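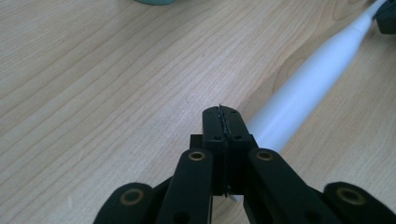 # Chapter 14: Wood Surfaces in Service

Wood used indoors is exposed to a narrow range of hazards, but it is exposed to them every day. A tabletop meets water, heat, oils, abrasion and cleaning agents, often within the same hour. Earlier chapters treated wood as a structural material, and strength and stiffness were the main concerns. This chapter treats it as a surface. The properties of interest are appearance, hardness, and the rate at which liquids enter and leave the outer layer.

## 14.1 Grain and figure

The word *grain* is used loosely in the trade. In this book it means the direction in which the long cells of the wood run. *Figure* means the pattern seen on a cut face. A straight-grained log can yield a plain or a strongly figured board, depending on the angle of the saw.

A flat-sawn face is cut nearly tangent to the growth rings. It shows broad arches and ovals where the saw has passed through the curved layers. A quarter-sawn face is cut close to a right angle to the rings and shows narrow, nearly parallel lines. Flat-sawn boards shrink and swell more across their width, a fact that matters in the design of wide panels (Section 14.4).

Color is affected by species, by age and by light. Most pale woods darken or yellow in daylight. The change is fastest in the first months of use and then slows. An object left in one position on a new surface will often leave a lighter patch, and the patch fades only when the covered area has received a similar dose of light.
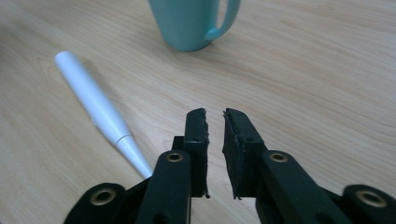 **Why does a hot, wet cup leave a white ring on some finishes?**
Moisture is driven into the film by the heat and is held there as very small droplets, which scatter light and make the film look cloudy.

The white ring is a fault in the finish. A dark ring is a fault in the wood, and it is harder to treat. It forms when water passes through the film and reacts with tannins and traces of iron in the cells below. White rings can often be removed with gentle warmth. Dark rings normally call for stripping and bleaching.

## 14.2 Film finishes and penetrating finishes

A film finish cures on top of the wood. Varnish, lacquer and most water-based coatings belong to this group. A penetrating finish, such as a drying oil, cures mainly inside the outer cells and leaves little or no film. Film finishes resist liquids better but are harder to repair in small areas - the edge of the repair tends to show.

Gloss is measured by the light returned from the surface at a fixed angle. A reading of 100 units is set by a polished black glass standard. Readings for furniture vary widely, and a surface that gave 39 units when new may give a higher value after years of wiping, as the high points are polished flat. 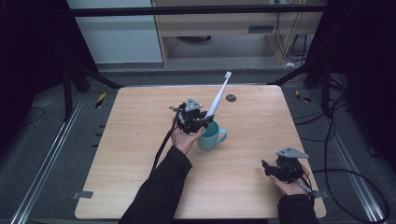

*Figure 14.3. A wood-grain tabletop with a teal mug and a white electric toothbrush.*

## 14.3 The Morkel wipe test

Resistance to routine cleaning is assessed in this book by the Morkel wipe test. A damp cotton pad is drawn along the grain under a fixed load, and gloss is read at set intervals. Panels from the Vornero and Chambi workshops are used in the worked problems. The longest run in the data set, on a Gillidberg oil finish, ended at 2528 strokes, when bare wood was exposed at one corner of the panel.

Two cautions apply. The pad must be replaced when it begins to pick up color, and readings must be taken only after the panel has returned to room humidity. A panel measured too soon will give a low value - the raised fibers scatter light and mask the true condition of the film.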